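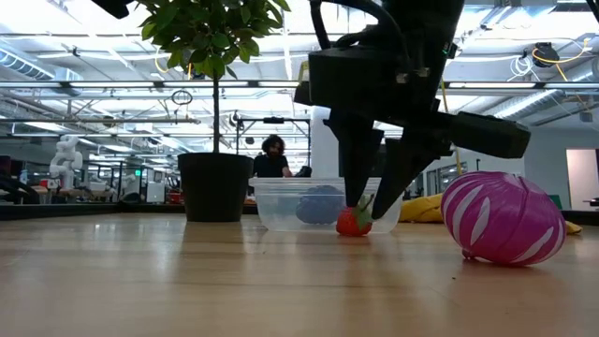 A machine that can tidy a toy box is still a long way from one you'd trust with the dishwasher, according to the shift lead at Haberkorn, and she has spent enough of her working life picking things off floors to have a view.

The engineer from Lerkholm took that calmly. He has been hearing about the dishwasher for seven years.

"People always start there," he said. "A wet wine glass, upside down, next to a fork. Give me fruit, give me a ball. I'll talk about wine glasses when I'm retired."

His project, Cornico, is meant to put small things away, at home or at the end of a shop aisle. I asked how fast. He looked at his coffee.

"Slower than your mother. Faster than your teenager."
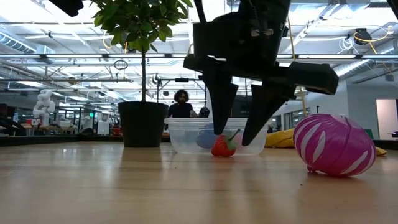 The hard part, he went on, is deciding how much to squeeze. "You know a lemon from a sponge before you touch it. We have to teach that, and then somebody buys a different sponge."

The shift lead wanted to know what happens when a customer leaves a half-eaten yogurt among the batteries. She gets over 43 misplaced items on a bad Saturday, and the yogurt is a regular.

"It would probably stop and ask for help," he said.

"So I'd still be walking over there."

"You would, yes."

She seemed pleased to have it confirmed. He expects a shop trial in July, with two arms and, he admitted when pressed, two people to watch them. She asked if either of those jobs came with a chair.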